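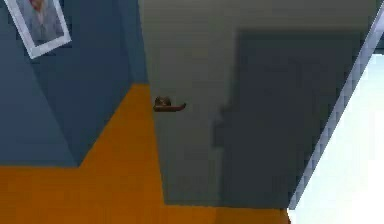
Door work moves to the simulator

The door-opening task has been rebuilt in simulation, and demonstrations by remote control are now being collected there. The first batch, closed out on July 9, 2023, contains 613 episodes. Each episode covers one attempt by an operator to bring the arm to a lever handle, press it, and swing the door far enough for the base to pass through.

The task was previously taught by hand at the Altdale site. One person guided the arm by its wrist while a second held the base steady, and the joint angles were logged at a fixed rate. The method gave clean grasps on the handle but poor data on everything after it. The person doing the guiding had to stand in the door's path, so most recordings stopped once the latch was free. Jae-hoon Won reviewed the January logs and found very few that went as far as the threshold.

In the new setup the operator sits at a desk with two hand controllers. The left one drives the base and the right one drives the arm. The operator sees only what the robot's own cameras render. Seul-gi Shin asked for this restriction early on. Operators who were also given an outside view tended to use it, and a policy trained on their episodes was then expected to react to things its cameras had never shown.

The interior is kept plain: orange floor, blue and gray walls, a gray door with a small brown lever. Textures are low in detail to hold the rendering rate during a session. Camera tilt is applied at the start of an episode and is not corrected for the operator, so door edges and posts can lean a good deal on the screen. New operators need over 300 practice seconds before their paths through the opening settle down. Khải Đào has written a short warm-up routine, which is now the first item in the operator menu. 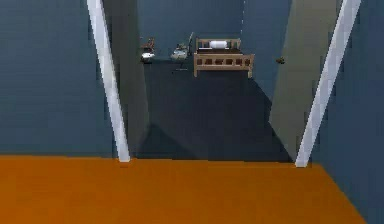 Altdale Remote Demonstration Group

Seen from the near side of the threshold, the target room has a bed against its far wall and a change of floor color at the opening. The color change marks the threshold for operators, who are asked to stop short of it, square the base to the opening, and continue at low speed. The same instruction applies whether the episode begins with the door closed or with the passage clear. Passage-only episodes are stored separately under the label "transit" and should not be merged with handle episodes before training.

Labeling is done in Clikita. Every episode is split into approach, grasp, press, swing, and transit, with the boundaries set by the annotator and checked against the logged handle angle. Where the two disagree, the handle angle is kept. Ghazal Abbasi maintains the labeling guide and has revised the section on regrasping. A regrasp is now recorded as part of the press segment unless the gripper fully leaves the handle, in which case a new grasp segment begins.

Known issues:

The lever returns to rest too quickly when released. In-ho Kong is adjusting the spring value, and episodes recorded with the old value will remain in the set with a flag.

Base commands from the left controller arrive slightly later than arm commands. The delay is constant and is removed at export. Anyone reading the raw files directly must apply the offset themselves.

Contact between the forearm and the door panel is logged as a fault even when the operator intends it. Pushing a door with the forearm is an accepted technique, and the fault should be ignored in the swing segment.

Work on the second batch will use 2 operators per shift, alternating after each block of episodes. Requests for controller time go to Khải Đào. Questions on export formats go to Jae-hoon Won.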